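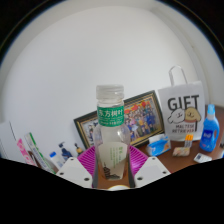
Duvside Shared Workshop
Equipment Support Log
Ticket 172
Subject: Hand-held gripper, loss of holding force on smooth bottles
Equipment: Starnari two-finger gripper tool, member build, printed fingers
Submitted by: Albertina Seixas
Assigned to: Finlay Chisholm
Priority: Normal
Status: Resolved, one item carried forward

1. Report as submitted

The member reports that the hand-held gripper closes fully on an empty stroke but does not maintain its hold on a plastic drink bottle. When the bottle is gripped near the base and the tool is raised, the bottle rotates between the fingers and then slides down. The fault appears on bottles and on a smooth-sided jar. It does not appear on cardboard boxes or on a folded cloth.

The tool was assembled at the member's home from the Starnari drawings. The fingers are flat white plates printed on the member's own machine, each fastened with screws through the face. The trigger linkage, return spring and small servo were purchased as a set from Jundska. The controller is a Falcão board running the unmodified Starnari firmware.

The member had taken the following steps before opening the ticket:

Recharged the battery pack.
Restarted the controller.
Reprinted the right finger, which had a slight curl at the tip.
Cleaned both finger faces with a dry cloth.

None of these steps changed the behavior.

2. Initial response (F. Chisholm)

Thank you for the report. Please provide the following before any parts are replaced:

(a) The closing limit currently stored in the controller.
(b) Confirmation that both finger plates are seated flat against their carriers with the screws fully tightened.
(c) The result of the paper strip check described in the assembly notes. Place a strip of printer paper between the closed fingers and pull it gently from the tip end, then from the base end. Report whether the resistance is the same at both ends.

Please do not increase the servo force setting at this stage. The carriers are printed parts and may crack at the screw bosses if the force is raised while the fingers are out of line.

3. Member reply (A. Seixas)

(a) The stored closing limit is 492.
(b) Both plates are seated. One screw on the left finger accepted a further quarter turn. The others were tight.
(c) The strip is held firmly at the base end. At the tip end it pulls out with almost no resistance.

The quarter turn on the left screw did not affect the result. The test surface at home is a wooden desk with a ribbed mat on it. I can bring the tool to the workshop on Wednesday if the bench is available.

4. Assessment (F. Chisholm)

The paper strip result indicates that the finger faces are not parallel when closed. Contact is made at the base end first, and the tips remain slightly apart. A box with flat sides and some give in the cardboard will conceal this condition. A rigid curved surface will not, as the contact patch becomes very small and the object is free to turn.

Two possible causes were identified: carriers installed on the wrong sides, or wear or play in the linkage pins. The left and right carriers in the Starnari set are nearly identical, and the mark that separates them is molded on the inside face, where it cannot be seen after assembly.

The closing limit of 492 is within the permitted range and was ruled out.

Bench time was reserved for Wednesday evening.

5. Bench session

Present: A. Seixas, F. Chisholm.

The fingers were removed and the carriers inspected. The carriers had been exchanged, left for right. The linkage pins showed no measurable play, and the return spring was in good order.

Work carried out:

Battery disconnected before disassembly.
Carriers removed, exchanged and refitted.
Finger plates refitted with the screws left loose, the fingers closed against a flat steel rule, and the screws then tightened in alternation.
Finger faces wiped with isopropyl alcohol to remove residue from printing.
Homing routine run twice. The second run returned the same limit as the first.

The paper strip check was repeated. Resistance was equal at the tip and base ends.

The tool was then tested on a part-filled drink bottle, gripped near the base. The procedure was 12 lifts from the bench, each held for the length of one slow breath and set down again. No rotation or slipping was observed. The smooth-sided jar was lifted in the same way without difficulty.

6. Carried forward

With the carriers in the correct position, the trigger has a short dead zone at the start of its travel. This does not affect holding force. The member finds it uncomfortable during repeated use. A longer trigger link is available in the Jundska spares list and has been requested under a separate ticket.

7. Notes for other members with the same build

Mark the carriers with a paint pen on the outside face before assembly. The revised assembly sheet in the Duvside binder now shows the correct orientation on page 2.

Perform the paper strip check after any change of fingers, including a reprint of the same part.

Foam or rubber pads may be added to the finger faces, but only after the faces have been confirmed parallel. If pads are fitted, the homing routine must be run again before the tool is used.

8. Closure

Member confirmed by message in February that the tool continues to hold bottles correctly at home. Ticket closed by F. Chisholm. Please quote the ticket number if the fault returns.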